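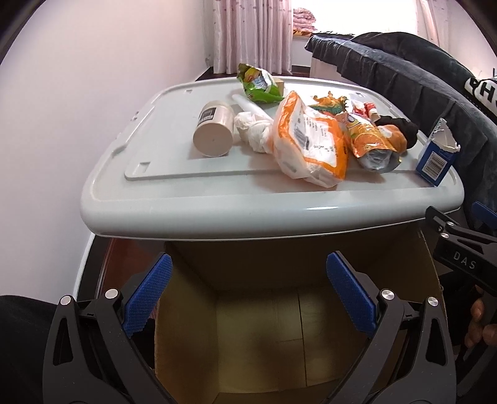

I finally made it over to Flindton for the robotics club's open day on 8 April 2023, after promising my nephew for ages that I would come and see what he's been up to. I figured I'd stay an hour. I stayed until they started stacking the chairs!

The club has 7 teams this year and every one of them had a corner to show off in. Line followers by the door, a drawing robot that went through a whole pack of markers before lunch, and then, at the far end, the thing I'd come for, the sorting project. The team calls it Ivis (I asked what it stands for and got two different answers, so I stopped asking). The idea is that a robot learns to clear up trash by copying people. You hold a gripper in your own hand, pick things up with it and drop them in a box, over and over, and the recordings get used for training later.

Talha Jatoi, who mentors the team, told me most of the practice gets done at home, in bedrooms and kitchens, with whatever wrappers the family has left over. They had a sheet of house rules taped up. Stuff goes on a lid or a tray, set up higher than the box. Open the jaws all the way before you reach. One thing at a time, and no helping with your other hand. That last one is torture, by the way. My left hand kept sneaking in there like it had its own plans.

So I had a turn. The jaws have blue pads with a little diamond pattern on them, and they hold on to a jar better than I expected. Crumpled tissue was easy too, you can grab it pretty much anywhere. Snack wrappers, though! You close on one and it slides, or it folds up flat and you're pinching at nothing. A girl of maybe twelve showed me how to come in from the side and go slow, and then she cleared hers while I was still on my second wrapper.

Each person on the team is aiming for 60 clean runs before August. Tien-fu Lo had 61 on his chart already and was very relaxed about it. A clean run means everything ends up in the box with no drops, so if you fumble the last wrapper you start that run again. I managed 5 tries and I'm not going to tell you how many counted.

Afterward we went across to Casado for coffee and my nephew drew me the new bracket he wants to make, all over a napkin. He thinks the one they have now sits too far to the side and bumps your knuckles. He's saving the napkin, so I guess it's official.

If you want to go to the next one, park behind the Faria building and use the side entrance. The front door sticks, and the bake sale is right inside the side one anyway. Get the lemon bars early.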